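Pink stains on a maple board, how do I shift them?

Dolores Abernathy
7/14/21
Long glued strips, pale and tan, lovely thing until beetroot season. The pink has faded to faint marks on one half. I've tried hot water and sulking. Is sanding the only way?

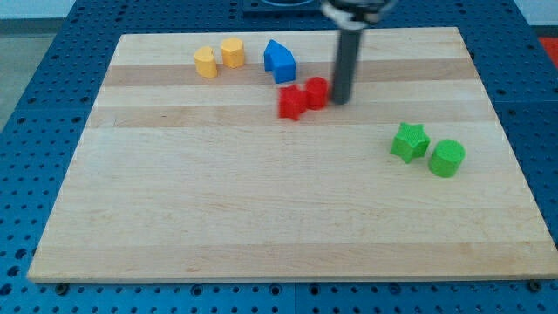
I'd like to keep it flat, as my last one went the shape of a crisp.

Tevametti
Coarse salt and half a lemon, leave for 10 minutes, wipe, dry it standing up. Do it 3 times before you reach for sandpaper. Then oil both sides. One side only is how you get crisps.

Kapoor
Bleach.

Skindel
Please ignore the above. If the lemon fails, 180 grit along the grain, then finer. I had mine out in February and it's pink again.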